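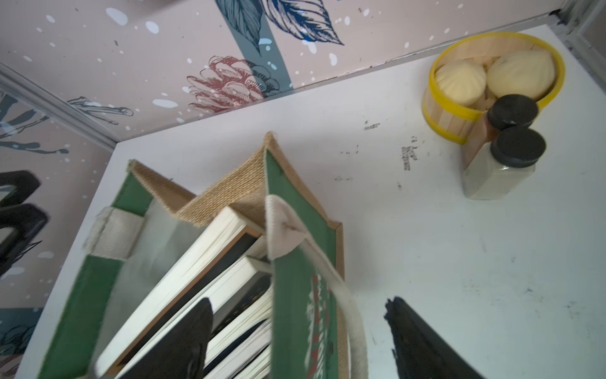 Pasutar Course in Household and Small Office Packing
Unit 4 handout: Loading books into soft bags
Instructor: Clive Fairclough
Revised October 14, 2025

4.1 Scope
This unit covers open-top cloth and burlap totes. Rigid cartons are in Unit 3. Zippered bags are held over to November.

4.2 Terms
Side panel: the large face of the bag, usually carrying the handle.
Gusset: the narrow folding piece that joins two side panels. When the bag is underfilled, the gusset creases inward in a V.
Lining: any inner layer between the panel and the load.
Handle patch: the cloth patch where the strap meets the panel.
Page edge: the three sides of a book where the paper is exposed. The fourth side is the spine.

4.3 Orientation
Books may be loaded flat, spine down, or at a slant. Spine down with page edges up is quick and keeps the covers parallel to the side panels. Titles can't be read from above in this position, so label the bag. A slanted row leans on one panel and shifts when the bag is lifted. Close the row with a thin book or folded paper.

4.4 Order of loading
Thickest book first, against a side panel. Thin covers go between thicker blocks, never next to the gusset, where corners bend. Coarse burlap marks soft covers; check that the lining lies flat before loading.

4.5 Handles
Pull both handles to the outside before filling. Inspect the stitching at each patch. Frayed gusset corners are acceptable if the seam below is closed.

4.6 Shared tables
Jars and kitchen baskets stay at the far end and are packed separately (Unit 6).

Exercise
Load one tote by 4.4. Lift, carry 30 feet, set down. Record any book that has moved. Time allowed: 48 minutes, both partners.

Reading: Whiteley packet, sections 1 and 2.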